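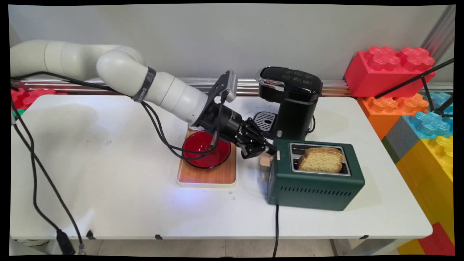 The early shift would like it known that making toast was never the hard part. The hard part is the line at 6:30, the person who wants it pale on one side, and whoever unplugged the toaster to charge a phone. This came from the floor before the chair had opened the meeting and was taken as item 1.

Plident staff canteen, Frerichs building
Minutes of the October working meeting on the Ilum breakfast station
Present: early shift, late shift, site management, Musow (by phone, on and off)

1. What the arm is for
Management repeated that Ilum is meant to take over toast and, later, coffee. Eggs, the till and all conversation stay with people. The late shift asked if conversation could be looked at again in phase two. Noted.

2. Numbers
The arm served 274 slices last month. The early shift pointed out that this is a slow morning and a half for them. Musow replied that the figure should be read as a trend. There was one earlier month to compare it with, in which the arm served 44. It was agreed that this is a trend.
Of the 274, Musow logged 200 as completed without help. The early shift disputes the meaning of "help" and wants it to include standing next to the thing holding a plate. Musow will send its definition in writing.

3. Hours and duties
No hours are being cut before the trial ends. Management was asked to say this a second time, slower, and did.
The first job of the morning is now "station check" instead of "bread." Station check covers crumbs, cables, bread delivery, restarting, and ringing Musow. It takes longer than bread did. The early shift asks for it to be in the job description and paid at the technical rate. Management will take this to payroll and expects an answer of some kind.

4. Training
Two half-days are offered. The late shift objected that both fall on the early shift's time, so that the only people trained to restart the arm will have gone home by the time it stops. A third session will be found.

5. Where people stand
Regulars have begun lining up on the wrong side to watch. This blocks the tray return. Tape on the floor was proposed, then a sign, then tape again. Tape carried.
One cook said she misses knowing who is off sick, which she used to tell from the toast orders. There was no action to put against this but several people asked for it to be in the minutes.

6. Coffee
Deferred. Musow would like to start in the new year. The early shift would like to see 100 slices in a row first, with nobody holding a plate.

7. Any other business
The suggestion box contains four proposed names for the arm, of which one can be printed. Management prefers "Ilum."
The butter question was raised again and ran out of time.

Actions
Musow: written definition of "help"
Management: payroll, third training session
Late shift: tape
Early shift: butter, to be brought back as item 1

Meeting closed at 3:40 p.m.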